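Search minutes
Search all sections
Go

Jenard Prepared Foods – Vasinia site
Minutes of the automation working group, September
Posted by the working group secretary
Last updated: September, 4:15 p.m.

Present: kitchen operations (both shifts), maintenance, personnel, IT, safety. Apologies received from purchasing.

1. Previous minutes
Accepted with one correction. Under item 4, "night shift" should read "late shift."

2. Breakfast station, trial results
Kitchen operations reported on the arm at the toast and drinks station. The log holds 731 attempted tasks for the period. Of these, 84 were stopped by an operator and 71 ended in a fault that cleared on restart. Stops are recorded by hand and the two shifts do not use the same wording, so the split between causes is not reliable. IT will issue a short list of stop codes.

Bread handling remains the slowest step. The late shift asked that the plate position be fixed for the rest of the trial. The early shift objected on the ground that plates are never set down in the same place during service. Agreed to leave the position open and record it in the log. 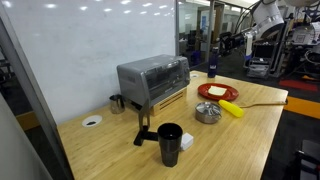
Maintenance noted that gripper pads are being replaced more often than the Wiseck schedule allows for. Stock on site covers the trial period only. A second order needs a cost code, and purchasing will be asked to supply one.

Cable routing at the wrist was raised again. Maintenance will inspect it at each shift change until the supplier replies.

3. Job content
Personnel presented the revised task sheet for station attendants. Loading, wiping down and allergen checks stay with the attendant. Routine plating moves to the arm where the log supports it. Fault clearing is new and is at present unpaid above the base grade.

The early shift stated that attendants now spend almost 15 minutes per shift on restarts and notes, and that this time is taken from cleaning. Personnel accepted that the sheet should show it as a separate line. Grading was not settled. Personnel will bring a proposal to the next meeting.

A question was put on whether hours would be reduced at the end of the trial. Personnel replied that no change to the roster is planned before the review, and could not answer for the period after it. The late shift asked for this reply to be minuted.

4. Training
The Demirtaş course covers safe stop, restart and jog mode. Attendants who took it found the jog mode section too short. Maintenance offered to run a practice hour on site, outside service. Time to count as worked time – agreed.

5. Safety
No injuries reported. Floor marking at the station is to be checked against the current layout drawing. Attendants are reminded that the oven is to be switched off at the wall before anyone works inside the arm's reach.

6. Other business
The printed restart card is out of date. IT to replace it.

Actions
IT – stop codes; restart card
Maintenance – wrist inspection; practice hour; pad usage figures
Personnel – task sheet, grading proposal
Purchasing – cost code for pads
Safety – floor marking check

Meeting closed 3:40 p.m.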